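1/ Right, I've been promising a long one about buses for months and the kettle's on, so off we go. I sold the car in February and have been getting everywhere by bus and coach ever since. People keep asking me how it's going, usually in the voice you'd use for someone who's had an operation.

2/ Short version: good! Slow, sometimes very damp, and I've fallen out with one particular timetable. But good. Longer version follows, mute me now if you have things to do.

3/ Background for new people: I live in Dastby, my sister lives in Terness, and there's a big lump of hill between the two of us. By car you go over the hill and it takes under an hour. By bus you go round it, through every village that ever had a postbox, and it takes most of a morning.

4/ The car was old and the garage had quoted me more for the work than I'd have got for selling it. I stood in the forecourt doing sums on the back of the quote and thought, well, I could just not. So I just didn't.

5/ First thing I learnt: buy the paper timetable. I know, I know, there's an app. The app is fine until you're in a valley with no signal and want to know if the last one has gone. The booklet costs nothing from the library and mine lives in my coat pocket and looks like it's been through a war.

6/ Second thing: read the tiny letters. Every timetable has columns with a little "Sch" or "NS" or a wee diamond on top, and those letters are the whole story. I once waited ages in Billier for a bus that only runs on school days. It was half term. I had cheese in my bag.

7/ (The cheese was fine. Several of you will ask.)

8/ Third thing, and I feel strongly about this one: sit on the left going out and the right coming back. On my route that gives you the reservoir both ways. Everyone sits by the doors and looks at a hedge.

9/ If it's a double decker then front seat upstairs, obviously, I don't care how old you are. I've sat up there next to a man in a full suit who was very much driving it in his head. We both braked at the roundabout.

10/ The 437 is my main bus. Dastby to Billier, change, then the little one on to Terness. I've got far too fond of it. It goes past a farm with a llama, a chapel somebody has turned into a carpet warehouse, and a bus stop with an armchair in it.

11/ The armchair gets replaced! There was a green one until spring and then a brown one appeared. I'd love to know who's behind it, and also I'd rather not find out.

12/ Money, because it's the question I get most. I worked out that my last year with the car cost me £2,279 before I'd put a drop of petrol in. Insurance, tax, MOT, tyres, and a thing to do with the exhaust I never understood.

13/ Buses come out at £80 a month if I buy the area ticket, and I don't always bother. So yes, I'm up on the deal. I've also spent a fair bit of that on café scones while waiting for connections, and I'm not going to add those up, thank you.

14/ Taxis: two. One to a funeral and one home from the dentist with half a face. Both money well spent.

15/ What I got wrong: shopping. For the first few weeks I shopped like someone with a boot. You can't carry potatoes, cat litter and a pineapple on a bus with any dignity. I dropped the potatoes on the stairs and the whole lower deck helped, and one went under the driver's door.

16/ So now it's little and often, plus a proper rucksack. Not a trolley yet. I've nothing against the trolley, I can feel it coming for me.

17/ I also got clothes wrong. Driving, you dress for the place you're going to. On the bus you've got to dress for the stop, which has no roof and faces into the wind. Thick socks all year. A hat even when it looks silly. I keep a carrier bag folded in my pocket for sitting on wet benches and I've lent it out more than once.

18/ OK, people. I was a bit dreading the people, being someone who sang along to the radio on her own for twenty years. But the same folk get on at the same stops, and after a few weeks you get a nod, and after a few more you get the knee operation in full.

19/ There's a woman called Helju Mockus who gets on at the garden centre and has ridden this route since before the bypass. She knows which drivers wait if they see you running. She won't write it down for me, I've asked. You have to earn it, apparently.

20/ She also told me off for pressing the bell too early. There's a correct lamp post. I now know the correct lamp post.

21/ Things I've read on the bus: three enormous novels, all the back issues of a gardening magazine, and the complaints notice by the driver's cab so often I could recite it. Things I've knitted on the bus: most of a jumper. One sleeve is tighter than the other and I blame the diversion at Billier.

22/ If you get travel sick, don't knit going round the hill. Look out of the front. Fresh air if the windows open, and on the newer ones they don't, which is my biggest grumble with the newer ones.

23/ Now the long distance stuff. For anything further than my sister I go by coach, usually Thorlacius, who run the overnight one from the Dastby depot. Seats OK, loo best avoided, drivers lovely. My last return was booked early and saved me enough for a decent lunch at the other end.

24/ Coach tips, quick fire. Take a big scarf, it's a blanket and a pillow and a curtain. Shoes you can get off without bending down. Download your stuff before you leave the house. Write the name of your stop on your hand if you're a sleeper (I woke up in the wrong county once and had to ring my brother-in-law, who has never let it go).

25/ Never sit at the very back. It's warm, yes. It's also where the engine is and where the lads with the speaker are.

26/ Snacks deserve a post of their own. Nothing with a smell, nothing that flakes, nothing you need a fork for. Boiled sweets are the answer and always were, my gran had it right. They last, they're good for your ears on the hills, and you can offer them round. I'm on the Fox's Berries at the moment, the purple bag with the black cherry on the front, and once it's open I've no self-control at all.
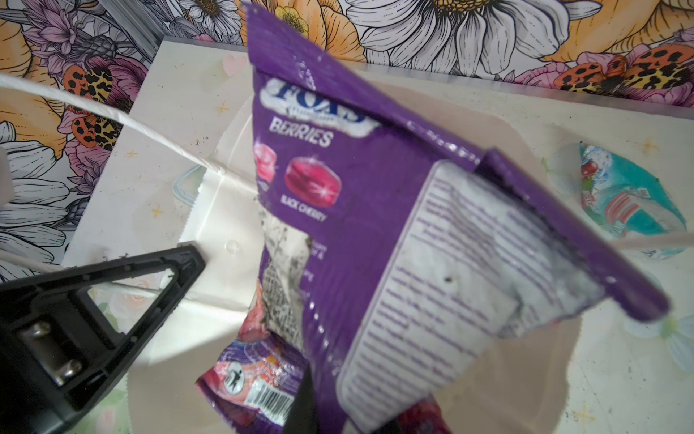 27/ Connections! The bit everyone worries about. My rule is never to trust a change shorter than the time it takes to drink a tea. If the booklet gives you four minutes at Billier, it's telling you a fairy story. Get the one before and have the tea.

28/ And find out where the toilets are in every town you change in. Mine are: Billier, library, till five. Terness, behind the church, bring your own paper. Dastby, the bus station ones, which take coins and only coins, and only when they're in the mood.

29/ The bad bits, to be fair about it. Evenings are rubbish. My last bus home is so early that I've missed the end of two plays and a whole retirement do speech. I've asked friends to tell me how the plays finished and got different answers for one of them.

30/ Winter mornings at the stop in the dark aren't romantic either. I bought a little clip-on light so the driver can see me and I look like a very small lighthouse.

31/ And it only works because I've got a bus at all. My aunt's village lost hers years ago and she couldn't do any of this. There's a consultation on the evening 437 at the moment, closing 7 Nov 2025, and if you use it, please fill the form in. The form is long. It asks what you'd do without the service and gives you a box the size of a stamp.

32/ I wrote to the council separately, on paper, with my best pen. Got a reply too, a proper one with a name at the bottom. It said they'd counted 115 passengers on the late runs in the week they surveyed, and they wanted to hear from more of us.

33/ Would I get another car? I don't know. Ask me in the sleet. My sister reckons I'll crack when the knees go and I reckon the knees are better for the walk to the stop. We've had this conversation at her kitchen table a lot, generally with me watching the clock for the bus back.

34/ What I miss: the boot, driving to the sea on a whim, and having a good cry at a red light in private. What I don't miss: parking in Terness. Oh my word, parking in Terness.

35/ If you're thinking of trying it, don't sell anything yet. Leave the car on the drive for a fortnight, hide the keys in a biscuit tin and see how you get on. Pick a fortnight with some weather in it.

36/ That's your lot, I need to get my coat on. If anyone knows a good route to the coast from Dastby with only one change, please tell me below, I've been at the booklet all evening and I keep ending up in Billier.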